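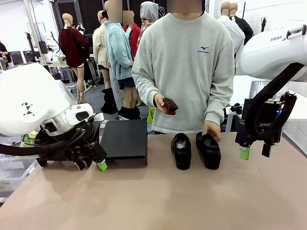
A pair of black shoes on the table between two robot arms, with a person holding a shoe brush at the workspace.

Plorkeck has published a revised set of good-practice rules for sites where people and robot arms share a table, the company said in July. The rules take effect at all 26 of its sites next month.

The main change concerns reaching in. Anyone who needs to place, turn or adjust an item must first put both arms in a hold state and say so out loud. The arms may not be released until the person's hands are clear of the tabletop. Under the old rules, a verbal warning was enough.

Hand tools are covered for the first time. Brushes, cloths and similar items must be kept in the hand or put back in a marked spot, and may not be left within reach of a gripper. Cables along the arms are to be checked at the start of each shift.

Plorkeck drew up the text with Conard, a safety consultancy that reviewed 774 shift reports from the past year. Conard found that 269 of them mentioned a person reaching toward an item before the arms had been confirmed as stopped. No injuries were reported.

New operators will need 2 supervised shifts before working at a table alone. Existing staff must complete a short refresher, which will be offered on the Plurnero training platform.

The rules do not apply to fenced cells, which are covered by a separate document. Plorkeck said it will review the text again after six months.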